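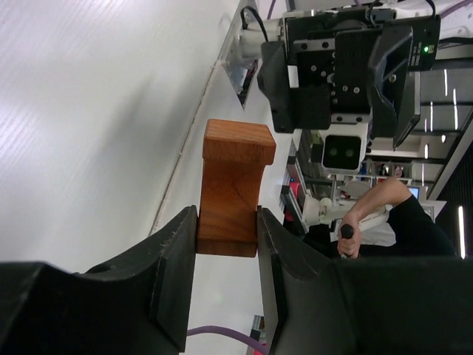 第四讲我们讲木头为什么会动。上一讲有同学课后来问我，树都砍了，板子都刨平了，漆也上了，它怎么还在动呢？问得好，今天整整一讲就是回答这句话的。先把一个习惯养起来：拿到任何一块木料，先看纹理往哪边走，再想它会往哪边胀。像图上那块橙褐色的木头，木纹看得清清楚楚，里头还夹着颜色深一点的条纹，轮廓是上宽下窄的台阶状，上半截探出来一道小沿。碰到这种形状，我希望你们脑子里马上冒出两个问题：宽的那截和窄的那截，含水率变了以后各自会变多少？那道沿和下面交接的地方，纹理是顺着过去的，还是横着断开的？先不用急着答，把后面的内容听完再回来想，课后第一题就是它。

一、水藏在哪里

木头里的水分两种，名字很好记。一种叫自由水，待在细胞腔里，像杯子里的水；一种叫结合水，钻在细胞壁里面，和纤维素、半纤维素上的羟基拉着手。刚锯下来的湿材两种都有，干燥的时候先跑的是自由水。自由水跑掉，木头变轻，尺寸几乎不动。等自由水跑光、细胞壁还吸得饱饱的，这个节骨眼叫纤维饱和点，我们这门课一律按含水率30%来算（不同树种有出入，考虑到大家是第一次算，先统一）。从这一点往下再干，结合水开始离开，细胞壁变薄，木头才真正缩起来。

所以请大家记住，含水率从60%降到40%，尺寸上基本没你什么事；从20%降到10%，那就热闹了。我年轻的时候把这两段搞混过，给一张长桌留的缝宽得能塞进铅笔，师傅看了半天没说话，真是难堪！

顺带说一下含水率怎么算：湿重减去绝干重，再除以绝干重。分母是绝干重，每年都有人拿湿重去除。湿材的含水率可以超过100%，看到这种数字别以为是印错了。

二、三个方向，三种脾气

木头是各向异性的。这个词听着吓人，意思就是你从不同方向去问它，它给你不同的答案。

顺纹方向（也叫纵向）：几乎不缩。正常的木材从饱和点干到绝干，缩掉的不到百分之一，做家具的时候基本可以忽略。

径向：从髓心往树皮的方向，缩得中等。

弦向：沿着年轮切线的方向，缩得最多，常见树种大致是径向的两倍左右。

弦向和径向不一样大，麻烦就都从这里来了。弦切板会瓦翘，方料会变成菱形，圆棒会变成椭圆，整段原木干着干着会裂一道从外往里的大口子。我常在黑板上画一个圆，里面画几圈年轮，然后在不同位置画小方块，让大家猜每个小方块干了以后变成什么样。请在笔记本上也画一遍，画得丑没关系，画过的人考试时真的不一样。

弦切板往哪边翘？口诀是“年轮想伸直”。板子干缩时，靠树皮的那一面更接近弦向，缩得多，于是板子朝树皮那面凹进去。吸湿的时候反过来。

三、算一道给大家看

公式很朴素：

尺寸变化 = 原尺寸 × 含水率变化 × 干缩系数

干缩系数的意思是含水率每变1%，尺寸变百分之几。假设有一块弦切的桌面板，宽400毫米，弦向干缩系数取0.3%，买回来时含水率14%，放进冬天开着暖气的房间，最后稳定在8%。含水率变化是6，那么：

400 × 6 × 0.003 = 7.2 毫米

七个多毫米！如果你用胶和螺丝把这块板四边都死死固定在框架上，它缩不回去，就只好在某个地方裂开。木头的力气比胶大得多，也比你的耐心大得多。

这里有几个容易错的地方，我把批作业时攒下来的写在一起：含水率变化直接用百分点，6就是6，别再除一次100；如果起点高于30%，要从30%开始算，上面那段不缩；系数要分清径向还是弦向，拿到半径切的板子就取两者之间，并且在旁边注明是你自己估的。

四、空气湿度说了算

木头放在一个温湿度稳定的地方，时间够长，会达到一个平衡含水率。空气潮它就吸，空气干它就放。室温下，相对湿度69%的时候，平衡含水率大概在十三上下；相对湿度降到百分之三十出头，就掉到六七了。具体数值请查讲义后面的曲线，别背我口头讲的。

还有个细节叫吸湿滞后：同样的相对湿度，从湿往干走的木头，最后会比从干往湿走的停得高一点。两条曲线中间夹着一道缝。考试不考计算，但会问你为什么两块料放在同一间屋里读数对不上。

Kerstin Lenz在Mühlbauer那边做柜门的时候跟我聊过一件事，我每年都要讲。他们有一批实木门芯板，10月装进Ninenstead的一栋老房子，装的时候严丝合缝，漂亮极了。供暖一开，门芯板往里缩，板边露出一条没上过色的白边。结构一点问题都没有，门芯板就该在槽里自由滑动，可是客户看着那条白边心里难受呀。后来他们改成先给门芯板整块上色，再装框。工序换个先后，木头照样动，看着就舒服了。

五、工匠是怎么对付它的

把前面讲的翻译成手上的活，就是下面这些老办法。

框架镶板：框用窄料，主要靠顺纹方向撑尺寸，中间的宽板嵌在槽里不上胶，随它胀缩。古人做门、做柜子都这么干，各地的匠人不约而同。

桌面连接件：用木扣或者8字扣，让桌面横着能走。要是用螺丝，中间那颗孔打圆的，两边的孔开成长圆孔，长的方向横着纹理。

端头板（面包板头）：只在中间上胶，两头的销孔拉长。每年都有同学觉得不放心，全部抹上胶，来年春天就带着裂了的板子来找我了。

拼板：窄板拼宽板，年轮方向一正一反还是全朝一面，这个问题师傅们能吵一晚上。一正一反，整体接近平，但表面会有小波浪；全朝一面，会形成一个大弧，用穿带拉住就行。我自己偏向全朝一面，看面也好看一些，你们可以不同意。

台阶、榫肩和凸沿：截面突然变化的地方，干湿交替时应力容易集中。宽的部分横纹方向尺寸大，变化的绝对值也大，窄的部分变化小，但两边的比例是一样的。如果是整料切出来的，纹理连续，通常能相安无事；如果是后粘上去的，并且粘的时候两块纹理互相垂直，那就要小心了。最怕的还有沿太薄、纹理又正好横穿过去，轻轻一磕就掉，行话叫短纹。

六、课后练习

1. 回到开头那块上宽下窄的木头。自己假设一个纹理方向，画出它的截面，标明哪个方向胀缩最大，再说说在你的假设下，那道沿结不结实。假设不同，答案就不同，把理由写清楚就有分。

2. 一块径切板宽250毫米，径向干缩系数0.16%，含水率从14%升到17%，求胀了多少。

3. 找家里一件实木的东西（砧板、抽屉、门都行），看看它有没有给木头留余地，怎么留的。画个草图，字少一点也可以。

4. 选做：拿一小块边料，在厨房放一周，再挪到卧室放一周，每天量一次横纹方向的宽度。尺子不够精细就借卡尺，找Sinan Baysal登记，记得还！

下一讲讲胶，请把这次的作业带来，里面算出来的数还要接着用。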